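Two knobs are enough

In February our building changed the hot water pipes, and for a few days I was at home more than usual. When I am at home and cannot wash anything properly, I start to look at things. I looked at the windows, then at the shelf with the tea, and then for a long time at everything in the kitchen that is white.

I grew up in a house where the kitchen was brown. My mother chose brown because it "forgives." When I moved into my own apartment I wanted the opposite, so I have a white tabletop, white walls, white appliances. It looks very fresh for one afternoon after cleaning. Then someone makes a sandwich.

My friend Corey Paewai came to borrow a drill and he found me reading about new microwaves. He asked what is wrong with the old one. Nothing is wrong. It heats the soup. But I had seen a Storkex model for 181 dollars, with a touch panel, completely flat, and I had the idea that a flat panel will stay clean. Corey has this kind at home. He told me that his son wipes it with a sleeve and starts the popcorn program with no popcorn inside, and that it beeps for every touch, also at night. He has had it for eight months and he still does not know how to change the clock.

So I closed the page, and I thought about why I like knobs. You turn one until it is where you want, and you are finished. My grandmother could use it without her glasses, because she remembered the place with her hand. When I am carrying a plate I can do it with the side of my finger. There is no menu.

The bad part is what the fingers leave.

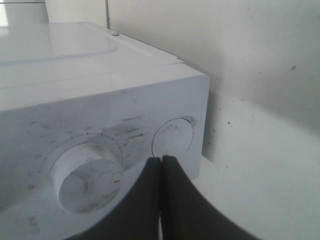 Gray fingerprints and streaks, and most of all close to the dial.
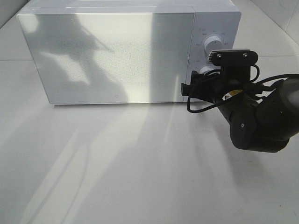

I used to clean the panel with the same wet sponge as the sink, and I think this was a mistake for several years. A sponge holds too much water, and water goes behind the knob. Also the green side is too rough for the small printed numbers. On my previous microwave I rubbed away the numbers almost completely, and after that I cooked by feeling. Rice by feeling is possible. Fish is not.

Now I do it in another way. I unplug the appliance first. I put one drop of dish soap in a cup of warm water, dip the corner of a soft cloth, and squeeze it very strongly, until it is only damp. I wipe the printed part lightly, from the outside to the knob. Around the base of the knob I use a cotton swab, and I change it often – the first one is always a little shocking. The flat face of the knob collects more dirt than the sides, I don't know why, maybe everybody pushes it before turning. At the end I dry everything with a second cloth.

Some knobs can be pulled off and washed separately. Please look in your manual before you try. Mine came off once and it took me the whole evening to find in which direction it goes back.

For old marks I tried a spray from Niveo that my neighbor Rangi Mahuika gave me. It smells of lemon and it works fine on the door, but I would not spray it directly on the panel. Put it on the cloth. Rangi sprays directly and says nothing has happened to him yet.

I also tried baking soda paste, which people recommend everywhere. It is good inside on the glass plate. On shiny white plastic I was afraid of scratches, so I stopped after one small corner.

The drill is still at Corey's. If somebody knows a good way to clean the thin line where the door closes, please write to me, I have used a toothpick until now and the toothpicks break.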